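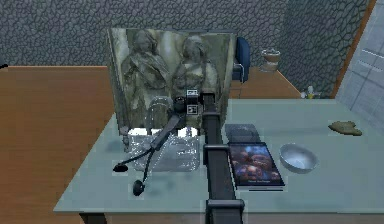 Tabletop Gripper Comparison (Branau)

By Elif Naz Aksoy
April 9, 2018

The Branau tabletop comparison is a simulated test of robot grippers and arm controllers. It was set up by Kadir Bayram and Genowefa Domański and is usually run with a telescoping arm, whose nested boom segments slide out over a table to bring the gripper to an object.

Setup

The rendered room has a glass-like tabletop, a wooden floor and stone-patterned walls. Objects on the table vary in shape and finish. A round bowl tests grasps on a rim, while clear items such as a tray test the camera, as their edges are hard to separate from the surface under them. Square black-and-white markers on the wrist give the controller a fixed reference for its position.

Grippers

Two designs are compared. The first has thin, curved fingers ending in rounded pads. The second, made by Grusetti, has straight parallel jaws. Each gripper makes 100 attempts per object, and the starting position of the arm is changed between attempts. A grasp is counted if the object stays off the table for two seconds.

Controllers

The Bilgin controller plans the full reach before moving. The Dristska controller corrects the path as it goes and needs nearly 1,000 updates for a long reach. Saadet Sezer added a version of the test with a time limit of 90 seconds in September.

Related articles
Parallel jaw gripper
Fiducial marker
Telescoping arm
Grasp planning

Contact | Copyright | Back to top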